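Sorting and Boxing a Mixed Table of Soft Toys, Knitwear and Small Waste

Posted 18 Jun 2026 in Household Storage

A low table in a family room collects items of very different kinds: plush toys, hats, drink cans, packing foam, used wrappers. The procedure on this page clears such a table in one pass and leaves the soft items boxed, labeled and ready for a shelf.

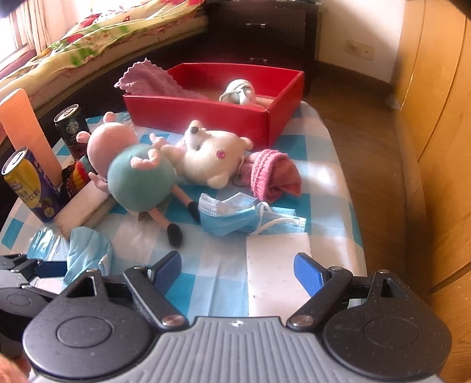
The method assumes one person, one table and one open box. It takes 30 minutes for a table of ordinary size if the supplies are laid out beforehand. Drying time for washed items is extra and is covered in step 6.

What you need

One open cardboard box, rigid, with all four walls intact
One lid or a second flat sheet of cardboard cut to the box footprint
Two small bags, one for trash and one for recycling
A lint roller or a soft clothes brush
A mesh laundry bag with a zipper
Mild liquid detergent
Two white cotton cloths
A tape measure
Labels and a permanent marker

The shelf used for the measurements on this page is a Lurano unit with fixed boards. The mesh bag is the medium size from Tierney. Equivalent products will do, provided the zipper on the mesh bag has a cover or can be tied shut.

Step 1. Leave the cloth on the table

Do not remove the tablecloth at the start. A checkered cloth is useful during sorting: the squares give a ready-made grid, and items can be lined up along the rows without measuring. The cloth comes off at the end, with any crumbs and foam particles folded inside it.

If the cloth slides, fold one edge under the tabletop and clamp it. Two tablecloth clips on opposite sides are sufficient for a low table.

Step 2. Remove waste first

Waste goes before anything else. It takes the least decision-making and frees the most surface.

Disposable face masks. Treat any mask of unknown history as used. Pick it up by the ear loops, place it in the trash bag and wash your hands before touching the toys. Masks do not belong in paper or plastic recycling.

Plastic wrappers. Flatten, fold in thirds and put in the trash bag, unless your local program accepts film.

Drink cans. Lift each can before tipping it. A can that still holds liquid is carried upright to the sink, emptied, rinsed with a small amount of water and drained upside down. Only then does it go in the recycling bag. Unopened cans return to the pantry. Cans are the main source of stains on plush, so they should never be passed over the toys. Carry them around the outside of the table.

Foam blocks. Inspect the surface. Clean, firm foam can be kept as a spacer for the box (see step 8). Foam with specks should be wiped with a barely damp cloth; if the specks stay, or if the surface sheds beads when rubbed with a thumb, discard the block.

Flat boards. Keep any flat rectangular board that is clean and not bent. It can serve as a divider. Check it for splinters and staples along all four edges.

Tall narrow boxes. Open and check for contents before deciding. Empty ones can be flattened. A ribbed box that does not fold flat without tearing is better kept whole and used to store socks, ribbons or gloves.

Tie the trash bag and take both bags out of the room at this point. A bag left beside the table tends to receive things that were meant to be kept.

Step 3. Empty the box

Take everything out of the storage box, including anything draped over its walls. Cloth hanging over a corner hides the condition of the cardboard and adds bulk when the lid goes on.

Turn the box upside down over the trash and tap the base twice. Then check the following:

Corners: press each one inward with a finger. A sound corner springs back.
Base: set the box on a flat surface and push down on opposite corners. Rocking indicates a warped base.
Color transfer: rub the inside wall with a white cotton cloth dampened with water. If the cloth picks up color, line the box with plain white paper before storing pale items in it. Strong colors such as red and dark blue need this test in every case.

The reference box on this page is the Andix open carton. With an inside volume of 3,587 cubic inches, it holds one household's soft toys and hats with room for a paper liner.

Step 4. Group the soft items

Place the remaining items on the cloth in three rows.

Row one: plush toys.
Row two: knitted items.
Row three: loose cloths, including anything with a scalloped or trimmed edge.

Within each row, order the items from pale to dark. The order determines the wash sequence and the packing sequence, and it only has to be set once.

Lay plush toys on their backs. Toys with long thin limbs – character dolls are the usual case – should have arms and legs straightened so that seams at the shoulder and hip can be seen. Knitted hats are unfolded completely and laid flat. A hat kept in a bundle can hide a dropped stitch or a loose pompom thread.

Step 5. Inspect

Work along the rows in order.

For plush toys:

Eyes and noses. Hold the body in one hand and pull each bead eye gently with two fingers. Any movement away from the fabric means the thread is worn. Set the toy aside for repair. A loose bead is a choking hazard and the toy should not go back to a small child until it is fixed.
Appliqué. Patches such as flowers and hearts lift at the edge first. Run a fingernail around the outline.
Seams. Check under the arms, between the legs and at the neck.
Clothing. If a dress or jacket comes off, remove it and inspect it separately. If it is stitched on, leave it.

For knitted items:

Stretch the edge to one and a half times its resting width and release. Ribbing that does not return has lost its elasticity and will benefit from a wash.
On striped knitwear, look at the color changes on the reverse side. Loose ends longer than an inch should be woven in with a blunt needle.

For loose cloths:

Check the trim. Scalloped edges fray at the inner points, where the curve turns. Snip loose threads and do not pull them.

Step 6. Clean

Use the lint roller on every item first. If the item then looks and smells clean, go to step 7.

Spot cleaning. Mix one teaspoon of detergent in two cups of cool water. Dip a white cotton cloth, wring it out and work from the outside of the mark to the center. Rinse with a second cloth dampened with plain water. Spot cleaning is the correct method for any toy with a stiff insert, a sound module or glued parts.

Machine washing. Check the sewn-in label. Where machine washing is allowed, place the toy in the mesh bag and wash it on a cold, gentle cycle. Do not exceed 90 degrees Fahrenheit. Wash pale plush separately from red, yellow or black knitwear.

Hand washing. Knitted hats are soaked in cool water with detergent for ten minutes, pressed against the side of the basin and rinsed until the water is clear. Do not twist.

Drying. Press each item in a dry towel and lay it flat on a rack. Turn it every few hours. Plush dries on the outside well before the filling does. Press the thickest part firmly between two sheets of paper towel; the item is ready when both sheets stay dry. Boxing a damp toy leads to mildew, and mildew in filling cannot be removed reliably at home.

Step 7. Fold

Hats: lay flat, fold in half lengthwise, then fold the crown down to the edge.
Small cloths: fold in half twice with the trim turned inward.
Larger cloths: fold to the width of the box minus two inches.
Plush toys are not folded. Long limbs may be laid across the body but should not be bent sharply at a seam.

Step 8. Pack

Line the base with paper. Set the foam block, if kept, in one corner to fill dead space. It must not press against a toy's face.

Load in this order: larger cloths flat on the base, plush toys in a single layer on their backs, hats in the gaps between toys, and the smallest plush on top. Small pale toys left at the bottom pick up lint from everything above them.

Stand a flat board upright between toys and knitwear if the box will be carried often. Stop loading one inch below the rim. Place the lid without pressing. A lid that lifts by itself means the box is too full – take out one item and do not force the corners.

Step 9. Label and store

Write the contents and the month on the short side of the box. Items that will not be needed until cold weather can be marked October and put on the upper shelf. Use Mullari adhesive labels or plain masking tape; both come off cardboard without lifting the surface if removed slowly.

Keep the box off the floor and away from outside walls.

Step 10. Clear the cloth

Lift the four corners of the tablecloth to the center, carry it outside and shake it. Wash it according to its label. Wipe the tabletop with a damp cloth and dry it before the tablecloth goes back on.

Troubleshooting

Plush feels stiff after drying. Brush with a soft clothes brush in one direction, then the other.

Filling has formed lumps. Work them apart through the fabric with both thumbs, starting at the edge of the lump.

Color has moved from knitwear to plush. Rewash the plush alone in cold water before it dries. Dried transfer is rarely removable.

Box walls bow outward. Remove the top layer and move it to a second box.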